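4.2 Sorting bowls before storage
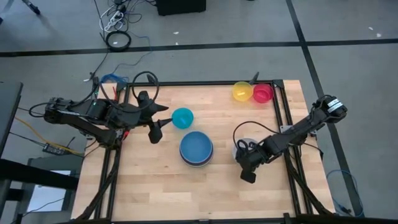 Figure 7. Bowls on the butcher-block tabletop, with the blue ones stacked.

Does color affect which bowls people put together? Color was the most common basis for grouping in our sessions, ahead of size and depth.

The Carkska households each sorted their everyday bowls in up to 11 minutes. Most began with the color they owned most of and left single bowls until last. Sýkora reported the same order in the Ukau kitchens, where shelves were narrower. Four households nested mixed colors once shelf space ran out. We return to these cases in Section 4.3.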